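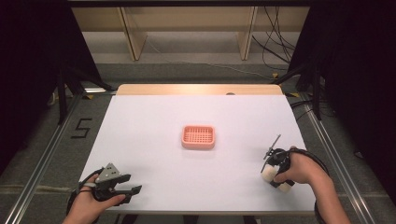
Figura 3. Tarea de la jabonera en el puesto 5, con una pinza manual en cada mano del operador.

4.2 Recolocación de objetos pequeños de baño

La pregunta de esta sección es modesta: ¿puede una política aprendida solo con demostraciones humanas recoger una jabonera, girarla y dejarla donde se le pide? En la literatura se suele dar por resuelto el agarre de objetos rígidos. Con cajas, sí. Con piezas bajas y caladas, bastante menos.

Objeto: jabonera rectangular rosa salmón, esquinas redondeadas, borde elevado, fondo de rejilla. Superficie blanca, sin más objetos encima. Se grabaron 152 demostraciones con pinzas manuales, todas a dos manos (el protocolo de Vlček y Koyama, sin cambios salvo el orden de los turnos). Después, 47 ensayos autónomos sobre la plataforma Zillum, con 4 posiciones de partida.

Resultados: 40 ensayos completados. Los fallos se concentran en el giro - la pieza se escapa al pasar de una pinza a otra - y no en la aproximación, que era lo que esperabamos. Un dedo que entra en la rejilla engancha y arrastra; si apoya en el borde, la cosa va bien. Fukuda propone penalizar los contactos con el fondo durante el entrenamiento. No lo hemos probado todavia.

Sobre el tiempo, poco que presumir. Cualquier persona hace esto sin mirar. El sistema se detiene, corrige, vuelve a detenerse. Para un baño doméstico podría tolerarse; para una línea de envasado como la de Morikawa, no, y ahí los números de éxito por sí solos engañan.

Limitaciones. Una sola jabonera, mesa despejada, nada de jabón ni agua. El blanco de la superficie facilita la segmentación y no sabemos cuánto. Nishimura repitió parte de los ensayos en mayo con otra iluminación, datos aún sin analizar. La variante con objetos vecinos se trata en 4.3, junto con la comparación frente a Litley.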